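Mixed bowls and plates on a patterned cloth, too much?

zundel_kitchen
Posts: 40
I'm setting the table for a family lunch in December, and my sister says my dishes look like a yard sale. None of it matches. I have metal bowls with colored outsides, a green one that came from Skulliddale before they closed the Tenville store, and a couple of plates with little designs on them. The cloth is white with lemons and an orange-brown grid.

I like all of it. The question is whether it can go on one table, or if I should put a plain cloth under it and stop there.

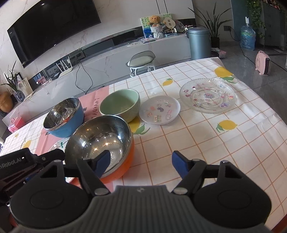
The orange bowl is the biggest of the lot, so I was planning on salad in that one and something smaller in the blue. The green one would get bread or olives. The glass plate is for cookies. I haven't decided on the small white plate, maybe lemon slices.

Seating is on the other table, so this one only has to hold food. Any opinions welcome, my sister's included if she finds this thread.

Hiyori Uchida
Moderator
Keep the cloth. The orange bowl goes with the grid lines and that ties it together well enough. I'd move the glass plate somewhere plain, though. It's clear, so you get the lemon cloth pattern coming up through the plate's own pattern and it's a lot to look at.

kkollar
Disagree on the glass plate. Once there are cookies on it you won't see the grid. People worry about how a table looks with nothing on it and then the food covers everything.

My problem would be the metal bowls. I had a set like that and every spoon scratched the inside. After a year they looked gray.

zundel_kitchen
Mine get used for salad with wooden servers, so no scratches to speak of. I do wipe them dry or they spot.

Kamil, were yours the Sönmez ones?

kkollar
Yes, the old ones. Dishwasher every night, which probably didn't help.

Zerrin A.
I'd use the plain cloth. Sorry. Lemons plus grid plus little plate designs plus three bowl colors is more than I'd want. With a white or tan cloth the bowls would be the color and the plates would show up better. The little white plate has a lot of small bits on it and they get lost next to everything else.

Also watch out for dressing in the metal bowls if it's going to sit. I don't leave vinegar in mine past lunch.

Hiyori Uchida
Moderator
Stainless is fine with vinegar for a couple of hours. I've done it for years.

Zerrin A.
Fine for the bowl, maybe. The lettuce is another story. I dress it at the table.

hang_dao
I set up food tables for our building and I'd worry more about spacing than color. Put the tall things at the back and the flat plates in front where people can reach. If the big bowl is closest, everyone leans over it to get to the bread and somebody's sleeve ends up in the salad.

Two spoons for the big bowl, too.

zundel_kitchen
OK, that's useful. I can turn the order around — big bowl at the back, plates along the front edge. I tried a tan cloth this afternoon and it looked like an office lunch, so the lemons are staying. Zerrin, I did take your point on the small plate. It's going next to the coffee by itself.

kkollar
Post the menu.

zundel_kitchen
Green salad, white beans, bread, olives, my aunt's anise cookies. Coffee after. My sister is bringing a pie and, she says, her own plate to put it on.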